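Steckbeine am Kunststoffhocker: kleben oder nicht?

Gefragt von Roxana Mihăilă am 14. Juli 2021

Hallo zusammen, ich ziehe im Oktober um, und zwar in den vierten Stock ohne Aufzug. Der Vermieter nennt das »ruhige Höhenlage«. Beim Ausmisten sind mir mehrere weiße Plastikhocker mit Steckbeinen in die Hände gefallen, die beim Draufsitzen leicht schwanken. Soll ich die Beine vor dem Umzug einkleben, damit endlich Ruhe ist? Oder zerlegt man so etwas? Die Spedition rechnet nach Volumen ab und will schon jetzt 1207 Euro, da überlegt man sich jeden Hohlraum.

Owusu

Kleben. Sekundenkleber, fertig. Hält bei mir seit Jahren.

Rirnurano

Bitte nicht kleben, jedenfalls nicht vor dem Umzug. Ein verklebter Hocker ist ein Karton voll Luft, und die bezahlst du mit. Viele Kunststoffe dieser Art lassen sich mit Sekundenkleber außerdem gar nicht ordentlich verbinden, Glückwunsch an Owusu.

Beine mit einer Drehbewegung herausziehen, nicht hebeln. Wenn eins klemmt: Steckstelle mit warmem Wasser anwärmen, kurz warten, nochmal drehen. Die Beine bündeln und zwischen die Bettwäsche stecken, die Sitze stapeln.

Weißer Kunststoff auf schwarzem Tuch, jeweils mit den Rippen nach oben:
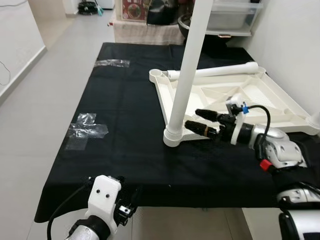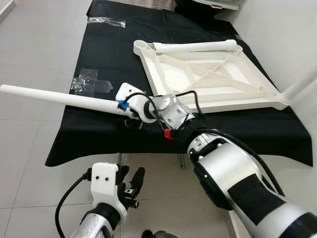
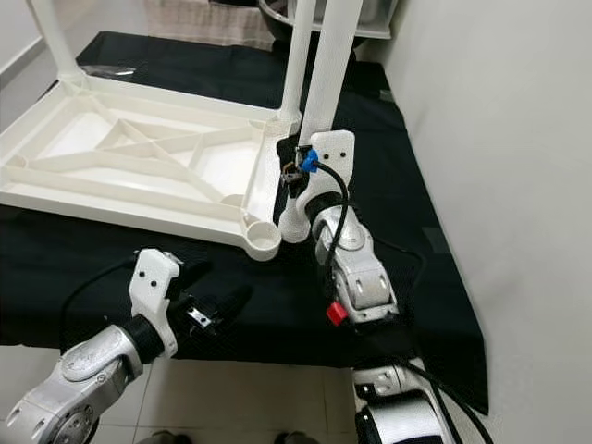
Gegen das Schwanken hilft nach dem Umzug eine Lage Gewebeband um das obere Beinende, dann fest eindrücken. Und vorher prüfen, ob der Boden gerade ist. In meiner Altbauwohnung habe ich 40 Euro für neue Hocker ausgegeben, bis mir auffiel, dass auch der Tisch kippelte. Und das Regal. Die Spedition würde ich übrigens nach einem Festpreis fragen, sonst wird aus der Höhenlage noch ein Zuschlag.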